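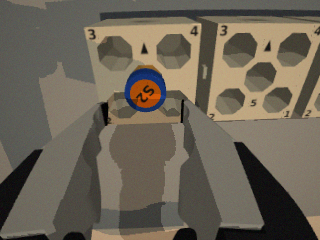 Blue and orange cylindrical piece in front of a row of three cream-colored blocks.

Torneck Label Printing: Frequently Asked Questions
Last revised September 2, 2020

Contents
General
Choosing a label stock
Applying labels
Print and legibility
Ordering and artwork
Storage and removal

General

What does Torneck print?
Adhesive labels and direct-print markings for small parts, bins, drawers, cable ends and enclosures. Paper shipping labels are not offered.

Who are the labels for?
Most orders come from repair shops, school workshops, parts rooms and small manufacturers. There is no account requirement and no trade-only pricing.

Is there a minimum order?
Yes. The minimum is 100 labels per design on roll stock. Sheet stock has no minimum, but a partly used sheet is charged as a full sheet.

Where can I find the old Furkov stock codes?
Furkov codes were retired in March. Orders placed with a Furkov code are converted at the order desk and the new code appears on the confirmation. Check the confirmation before approving the proof. The finish did not carry over in every case: Furkov semi-gloss is now supplied as matte.

Choosing a label stock

What is the difference between Kudo and Skondura?
Kudo is a thin, flexible vinyl with a permanent acrylic adhesive. Skondura is a stiffer polyester with a high-tack adhesive. Kudo follows curves and seams. Skondura resists scraping and most shop solvents but lifts on tight curves.

Which stock should I use on a curved surface?
Kudo, in nearly all cases. Skondura can be used on large drums and pipes if the label is oriented so that its short side runs around the curve. Do not use Skondura on a curve smaller than a soup can.

Which stock should I use on powder coating?
Smooth powder coating takes either stock. Textured powder coating reduces the contact area and needs the high-tack adhesive. Request a test strip first if the texture can be felt with a fingernail.

Can labels be applied to polyethylene or polypropylene?
Both plastics have low surface energy, and standard adhesives hold poorly. Skondura will hold on most polypropylene bins. For polyethylene, use a tie-on tag or a molded recess with a mechanical insert.

Are the stocks suitable outdoors?
Skondura is. Kudo can be used outdoors in shade. Red and orange inks fade before black and blue ones on either stock, so do not rely on red alone for a warning.

Applying labels

How should the surface be prepared?
Wipe with isopropyl alcohol on a lint-free cloth and let it dry fully. Do not use window cleaner or any product containing wax or silicone. New metal parts often carry a film of cutting oil and should be wiped twice, turning the cloth between passes.

What temperature is required?
Surface and label should both be at normal room temperature. Cold labels can be warmed by leaving the roll in the room overnight. A heat gun is not recommended on Kudo, which shrinks.

How long before the label can be handled?
Light handling is fine at once. The adhesive reaches full strength after 2 days. Do not wash or wipe the part with solvent before then.

How do I avoid trapped air?
Anchor one short edge, then press toward the opposite edge with a felt-edged squeegee. Small bubbles in Kudo can be pricked with a pin and pressed flat. Bubbles in Skondura cannot be removed cleanly, and the label should be replaced.

Print and legibility

What is the smallest type you will print?
8 point on roll stock. Smaller type is accepted on sheet stock at the customer's risk. The proof will be marked accordingly.

Which characters cause the most misreads?
The usual pairs are 2 and Z, 5 and S, 8 and B, 0 and O, 1 and I. Short codes are worse than long ones, as there is less context to correct the reader. We recommend leaving the letters S, Z, B, O and I out of any code that also contains digits.

Can you add a bar under 6 and 9?
Yes, at no charge. Write "orientation bar" in the order notes. The bar should be used on any round label, and on any part that may be stored upside down.

Which color combinations read best?
Black on white, black on yellow and white on dark blue. Black on orange is acceptable. Red on black and green on red are not accepted for safety markings.

Ordering and artwork

What file formats are accepted?
PDF and SVG, with all text converted to outlines. Bitmap files are accepted for logos only. Numbered sequences should be supplied as a plain CSV file with one value per line.

Do you keep leading zeros?
Only if they are in the CSV file. Spreadsheet programs commonly strip them on export. Open the file in a text editor before sending it.

Who checks the artwork?
Rafia Bajwa checks roll orders and Hideaki Tsuchiya checks sheet orders. Proof questions should be sent as a reply to the proof email so that the order number stays attached.

Can an order be changed after the proof is approved?
No. A canceled order is charged for stock already cut.

Storage and removal

How should unused rolls be stored?
Flat, in the original bag, away from direct sun. Do not stand rolls on edge. The adhesive can creep and bond adjacent turns.

How is a label removed?
Warm it with a hair dryer and pull back slowly at a low angle. Residue comes off with citrus-based remover on metal and glass. Test painted surfaces in a hidden spot first.

Can a removed label be used again?
No.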